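The slipped pad on the left finger

I lost most of a Monday to a fault in my hand-held gripper, and I'm writing it down in case somebody else with the same kit runs into it.

The gripper is a Sturnus, the two-finger model with the blue pads. I use it at home to record pick-up demonstrations, which then go to the Prerkwood project for training. A session is 52 picks with the items shuffled between them. I had finished 2 sessions when the checking script, Troronar, rejected nearly all of the second one. The message was "closure mismatch", meaning the finger width it worked out from the video didn't agree with the width from the encoder.

My first guess was the lighting, so I closed the curtains and recorded again. Same result. Then I blamed the tablecloth, because checks have confused the tracking before. I ran a few picks on a plain bedsheet and the mismatch was still there, so the cloth went back on.

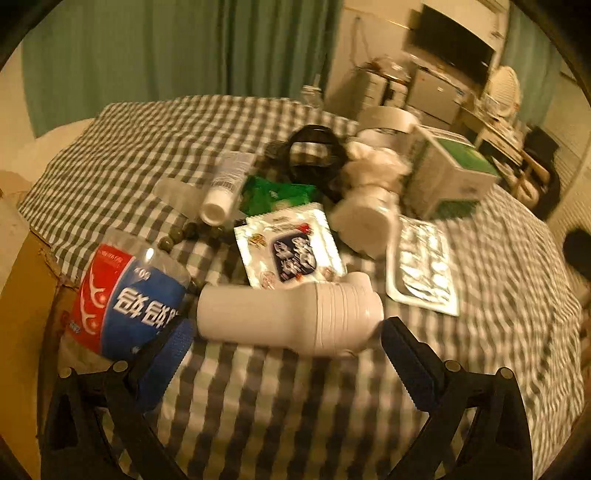
Going for the pale container during the retest, with the clear bottle close by the left pad.

What I should have done first was take the gripper apart. The pad on the left finger is held by one small screw, and mine had backed out far enough for the pad to slide 4 mm along the finger under load. With nothing in the grip it sprang back and looked fine. Every time I squeezed something hard it moved, and the encoder had no idea.

There is a safety side to this as well. While I was testing by hand, the pad shifted and the linkage closed on the skin of my thumb. It was only a blood blister, but the Engebretsen arm that replays these recordings has a lot more force than I do – a loose pad on that would be a different matter. I now keep my free hand away from the joints whenever the trigger is live.

The fix was a drop of medium threadlocker and a new screw. I left it overnight, ran the width calibration again and recorded a full session the next morning. Troronar passed it.

I've deleted the 173 bad clips, including the retests. The right pad's screw was tight, but I did that one too while I had the bottle open.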